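INT 214 Residential Interiors
Week 5 handout: Colour zoning in open-plan rooms
Tutor: Sharon Rugemalira

Read this before the studio session and bring it with you. The reading for the week is chapter 4 of the course reader. The assignment brief is at the end.

1. What we mean by zoning

An open-plan room has to do several jobs at once. People cook in it, eat in it, sit in it and often work in it. Zoning is how the designer marks where one job stops and the next starts. Walls do this without any help. Once the walls are gone, the work falls to furniture, floor finishes, ceiling height, lighting and colour.

This week is about colour only. Lighting is Week 6 and floors are Week 7.

2. Three ways to zone with colour

Blocking. A flat area of one colour covers a wall, part of a ceiling or a built-in unit, and stops at a clear line. The eye reads the line as a boundary. Blocking is quick to draw and fairly cheap to paint, but the line has to land somewhere sensible. A block that ends 40 mm short of a door frame looks like an error.

Stepping. One hue runs through the whole room and changes in depth from area to area. A pale grey-green at the kitchen end might become a mid grey-green behind the dining table and a dark one around the seating. Stepping suits clients who say they don't like colour. It needs at least a two-step gap on the fan deck between neighbouring areas or the difference disappears in the evening.

Repeating. The walls stay neutral and each zone gets its own colour through upholstery, rugs, curtains and joinery. This is the usual choice for renters. It is also the hardest to keep under control, as every new cushion changes the scheme.

Most finished rooms use more than one of these. In your drawings, label which is doing the main work.

3. Case study: the Nellby flat

The Nellby flat is a converted upper storey designed by Gaetano Fabbri for a couple with two school-age children. The main room is long and narrow, with windows at the street end only. The clients asked for a kitchen, a table that seats eight and somewhere to watch television, and they did not want any partitions.

Fabbri's first scheme used blocking on all four walls. The clients turned it down after seeing the sample boards, saying it felt like a school corridor. The second scheme, which was built, puts a single block of ochre on the kitchen wall and carries it 600 mm onto the ceiling. Everything past that point is stepped in a warm off-white that deepens towards the back.

Points to note:

The ochre is at the window end. A strong colour at the dark end would have gone brown by mid-afternoon.

The ceiling return lines up with the front edge of the island bench, so the line overhead and the line at waist height agree.

The joinery along the long wall is painted the same colour as the wall behind it. Fabbri wanted the storage to recede and let the table stand out.

The sofa is a Kimaro three-seater in dark blue wool. It is the only blue in the room, and it was bought before the paint was chosen.

The paint budget was $2,296, including primer and a second ceiling coat. The painter allowed two days for masking the ceiling line. Students often leave masking time out of their costings. Please include it.

4. Testing a colour

Never choose from the chip alone. Paint two coats on a sample board at least 400 mm square, leave a white margin around it and move it around the room. Look at it in the morning, at noon and after dark with the lamps on. Write down what you see each time, including the weather.

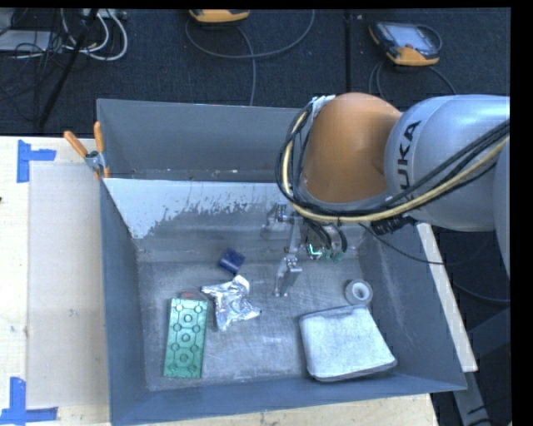
Sheen matters as much as hue. The same colour in matt and in semi-gloss will read as two colours once light falls across it from the side. If a block covers both plaster and joinery, order a test pot in each finish and hold the boards next to each other before you specify. Suppliers such as Zirley will mix test pots in any sheen, but allow a week.

Keep your boards. You will need them again for the lighting exercise.

5. Common problems from last year

Colour changes in the middle of a wall with nothing in the plan to explain them.

Elevations coloured on screen and never checked against a painted sample.

Schemes that look good empty and fall apart when the furniture goes in. Draw the furniture first.

6. Assignment 2

Prepare a colour zoning scheme for the Zokitura apartment plan in your course folder. Submit:

One floor plan at 1:50 with zones marked
Four wall elevations and a reflected ceiling plan, in colour
Two painted sample boards
A written rationale of no more than 200 words

The assignment is worth 40 marks and is due in March, at the start of the Week 8 studio. Sample boards go in the labelled rack outside the studio, with your name on the back in pencil.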